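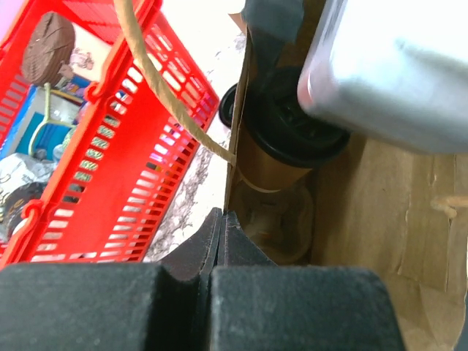 Members of a shared workshop in Mirkgate are building a robot arm that can pack a takeaway order, and they plan to show it to the public on 6th May.

The Prudbridge workshop took on the project in December after a member brought in a second-hand Schnyder arm. The gripper was designed and put together on site, and its fingers have a dark, soft covering to help them hold smooth items without crushing them.

Work at the moment centres on paper coffee cups, lids, brown paper bags and a red shopping basket. The group picked them as they are cheap to replace and behave differently when squeezed. A cup that is gripped too hard loses its shape, and a bag handle can catch on a finger on the way past.

A small camera near the gripper gives the builders a close view of what the fingers are doing. They are also using it to check how the arm copes with glare, a problem on shiny benchtops.

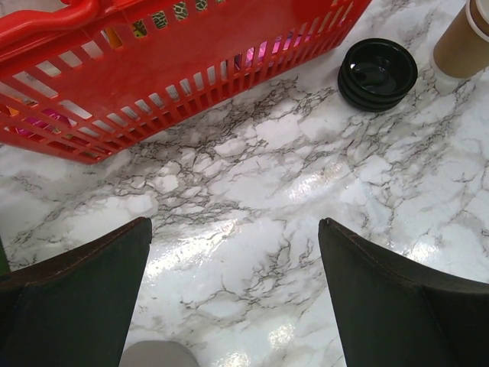 The open gripper over the marble-patterned tabletop, with the basket, a stack of black lids and a paper cup.

The group has spent $51 on parts for the gripper so far, not counting the arm. Most of that went on screws, cable and the colour-coded connectors used at the wrist. The control program, which members have named Mutel, runs on an old desktop computer.

Lids are the next job. Stacked lids tend to cling together, and the members want the arm to lift a single one off the pile before they move on to fitting it to a cup.

The open day runs for 3 hours from 10 am. Entry is free, but space near the bench is limited to 25 people at a time. A beginners' soldering class will follow in the afternoon at a cost of $40, with tools and materials supplied. Bookings for the class can be made at the workshop's front desk.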